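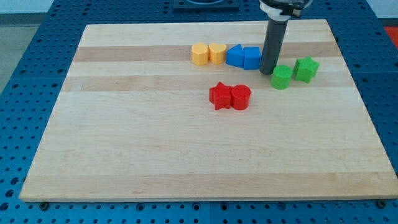 **Laminated maple boards: care and flatness**

Last revised 16/12/2023

Striped boards are glued up from strips, so they move across the width when the air in the workshop changes. Most complaints of rocking come down to one face drying faster than the other.

- Store on edge, with air on both faces. Never lay a freshly oiled board flat on a metal table.
- Oil both faces and all end grain. Use 2 thin coats, 19 hours apart, and wipe off the surplus after each.
- Check flatness with a steel rule laid corner to corner. A gap of around 6 mm on a long board will not plane out without losing too much thickness.
- Cupped board: put the hollow side down on a damp cloth overnight, then stand on edge until dry.

Perforated metal tops (the Hindar bench is the usual one) collect grit in the holes. Vacuum first, then wipe. Grit under a board scratches both surfaces.

Plastic shape blocks: warm water at 42 °C, washing-up liquid, soft brush. Textured sides hold dust and need the brush. No solvents. Dry fully before putting them back on oiled wood, as trapped water leaves rings.

Rings already there: 240 grit along the stripes, then re-oil the whole face.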